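# How do you save up for a robot?

Suppose your school wanted a robot arm of its own – one that could pick up pencils and put them down again. Where would you begin? Most people begin with the arm, because it's the exciting bit, and I quite understand!
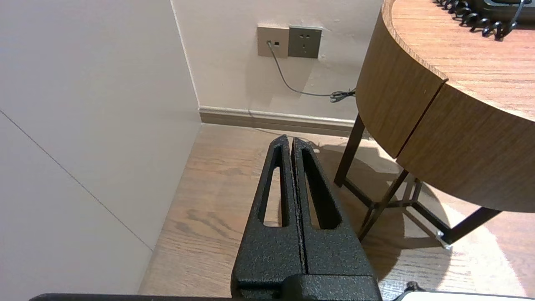
But an arm needs fingers, and fingers are often sold separately, just like batteries for a toy. When Ngaio Baxter planned a robot for her club in Stilladport, she had 300 pounds in the tin. A second-hand arm from a shop called Gremilier cost 241 pounds, and she very nearly bought it that same afternoon. Then her friend Sibel asked about the fingers. Those were some 100 pounds more. Oh dear!

So they waited 2 months, held a cake sale in June (the lemon ones went first) and wrote a proper list. A list like that is called a budget. Theirs had the arm, the fingers, a spare cable and a little bit put by for repairs, because fingers do wear out when they grip things all day long.

Try writing one yourself. Pick a job for your robot, then write down everything it would need to do it, and leave a few empty lines at the bottom for the things you remember at bedtime.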